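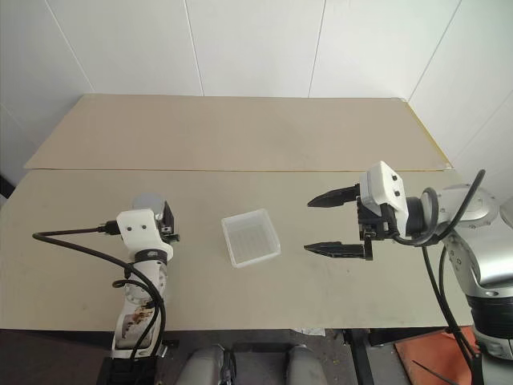 One tray, and everything else off the table

Posted in November by Elfriede Wunderlich
17 comments | 211 shares

Quick one today, dinner's in a bit and I haven't started it.

So the table. Two boards end to end, white walls on two sides, and for most of the year I couldn't have told you what color the boards were. Mail, tape, chargers, batteries, the bag of rubber bands from when we moved out of Nurthorpe. All of it "just for now." You know how that goes.

Did the big clear out before breakfast. Set the timer for 50 minutes and went over by 22. Fine. Everything went in a box on the floor, then out of the box one thing at a time. Most of it went straight to the trash – three dead pens, a manual for a kettle we don't even have anymore.

What stays out now is a little see-through plastic tray. Square, low sides, right in the middle of the near board. The rule is simple. If it doesn't fit in the tray it doesn't live on the table. And the tray gets emptied at night, even if I'm tired, even if it's only one thing.

Did I stick to it the first week? Sort of. Tuna receipt, a button, somebody's house key. But it's a tray's worth of junk and not a tables worth, so I'm calling that a win.

Cans are the other thing. I always put them down "for a second" on the way to the pantry and they stay till the weekend. Now a can gets picked up and goes where it's going, silver ones, red ones, soup, whatever. 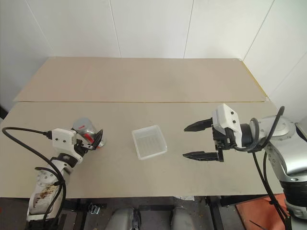
Why not use a basket, or something bigger?

I tried a big basket back in Nurthorpe and it filled up in two days, and then I never saw the bottom of it again. A small tray is full fast, so you have to deal with it.

The scuffs on the front board don't come out, by the way. Tried dish soap, then baking soda, then gave up. They've been there longer then the rubber bands. The back board is a bit darker and hides more, so maybe I'll swap them around at some point, or maybe not, they're heavy and my back is what it is.

Next up is the hall closet. I opened it, looked, closed it again. More on that when I find the vaccuum hose.

17 comments – newest first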